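Keeping the small things together: an interview with Lorraine Bainbridge

Lorraine Bainbridge has coordinated the personal effects service at Tindall House since July. The service packs small belongings for residents moving between wings, and handled 1030 requests in its first period.

"People worry about furniture, but furniture is hard to lose," she said. "We lose the little things."

Her practice is to clear a table and bring out only what belongs to one resident, with the zippered case kept towards the back until it is needed.

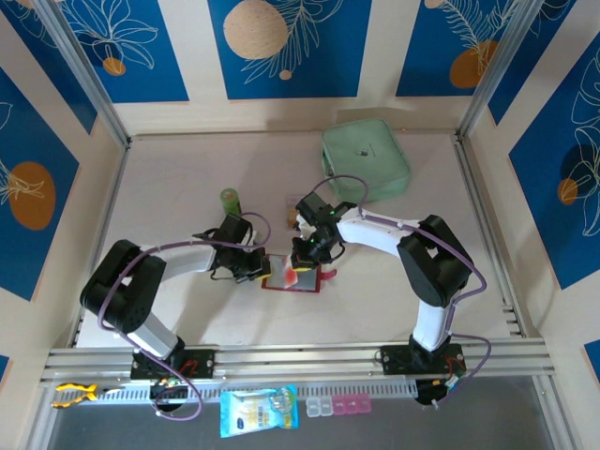
Trays and cases

Ms. Bainbridge favours a shallow tray with a coloured rim. "Red is easy to find on a pale table," she said. "My colleague Jade Pilkington prefers a deep box. We have agreed to differ."

Mint green cases were chosen for their soft sides, which fit a bedside drawer. Each is allowed 18 minutes, and bottles are packed upright.
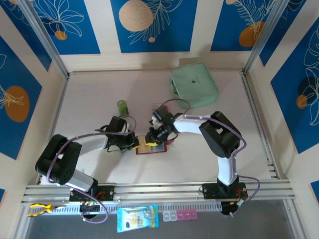
Requests

Families may write to Ms. Bainbridge at the front office. Requests for a Sunday move should be received two days beforehand.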